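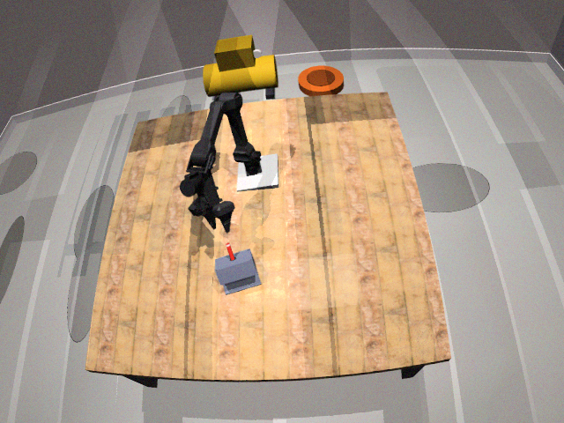
How to keep a newborn feeding and diaper log

Applies to: one baby, two or more caregivers, first six weeks at home. Twins are covered in a separate section near the end.

A written log has one purpose: it lets whoever is on duty know what happened before they took over. It also gives you exact answers when the pediatrician asks how many wet diapers there were since yesterday. The method below works on paper, in a spreadsheet, or in an app such as Nurnamen. Paper is the fastest to set up and the instructions assume it.

What you need

- A spiral notebook that lies flat when open
- Two pens, one tied to the notebook
- A clock visible from the feeding chair
- A binder clip

Step 1. Rule the pages

Turn the notebook sideways and draw six columns. Label them as follows.

Time
Feed
Amount or side
Wet
Dirty
Initials

Leave a blank strip two fingers wide at the bottom for notes. Rule a week of pages in one sitting, before the due date if possible. If you have older children who want to help, this is a good job to share; a seven-year-old can draw the lines with a ruler and an adult can write the labels.

Step 2. Pick the start of the day

Midnight is a poor place to start a page, as most babies are awake then and the entry ends up on the wrong sheet. Choose a time when one adult is reliably up. We use 7:00 a.m. Write the start time at the top of every page and do not change it during the six weeks. Daily totals cannot be compared if the day keeps moving.

Step 3. Record feeds by start time

Enter the time the feed begins. If you write the end time on some lines and the start time on others, the gaps between feeds will look longer or shorter than they were. Pediatric offices generally count from start to start.

For nursing, write L or R for the side, in the order offered. "L, R" means the left side was first. Minutes are optional. If you record them, do so for every feed.

For bottles, write the amount taken, and leave out the amount poured. Read the level before and after, at eye level, with the bottle upright. Use one unit throughout. If the bottle is marked in both ounces and milliliters, cross out the one you are not using on the label of the notebook so that grandparents follow suit.

A combined feed takes one line, for example:

2:40 a.m. | both | R, then 1 oz | x | | TN

Step 4. Record diapers

Put one x in the Wet column, one in the Dirty column, or one in each. Do not try to grade size. Color matters in the first week and can go in the notes strip: black, green, brown, or yellow. Your discharge sheet should say what to expect on each day and which colors call for a phone call. Clip that sheet to the inside cover.

An empty diaper changed for comfort is not logged.

Step 5. Hand over

At the end of a shift, draw a line under the last entry and sign with initials. The next person reads up to the previous line and no further. A spoken summary is fine but does not replace the line. Titilayo Nwosu, who went through this with her third, kept the notebook on the kitchen counter and found that entries were being made from memory twenty minutes late. Moving it to the arm of the feeding chair fixed most of that.

If an entry is missed, write the best guess with a question mark after the time. Do not leave it out. A feed at "4:15?" is far more useful than a blank.

Step 6. Total the page

At the start of the new day, count feeds, wet diapers, and dirty diapers, and write the three numbers in the top corner of the finished page. This takes under a minute. Circle a number only if it is outside the range your pediatrician gave you. If you circle anything, call the office and read the page out.

Checking the log against weight

The log shows how often the baby feeds. It does not show whether the baby is getting enough. Weight checks do that. After each visit, write the weight on that day's page and fold down the corner. Home scales are usually not worth buying unless the office has asked for daily weights. The kitchen scale we tried, a Windik, gave a different reading each time the baby kicked.

Two babies

Use two notebooks with different colored covers. One notebook with a column per baby looks tidy but fails at night, when the wrong column gets filled in. Idalina Meireles put a matching strip of colored tape on each crib and on each set of bottles, and I would copy that.

Older siblings

Children under five tend to see the notebook as drawing paper. Supply a second notebook of the same kind. Our middle boy kept his own log of the dog for most of April and left ours alone.

When to stop

Ask at the one-month visit. If weight gain is steady, many offices will say that you can stop. Drop the columns in this order: sides, diapers, feeds. Keep the Time column going a few days longer if you are working out naps. Our own notebook ran to 452 feeds before we quit, with 21 of them marked with a question mark.

Keep writing down any medicine given, with the time and dose, for as long as more than one person is giving it. This should go on a separate sheet taped inside the medicine cabinet door.

Common faults

Totals do not match between caregivers: someone is using a different start of day. Check the top of each page.

Gaps of six hours with no entry: the notebook was in another room. Attach it to the chair with the binder clip.

Amounts that look too high: the poured amount was written down. Go back over Step 3 with everyone who gives bottles.

Pages out of order: number them when you rule them.

Pen missing: tie it on again with a shorter string.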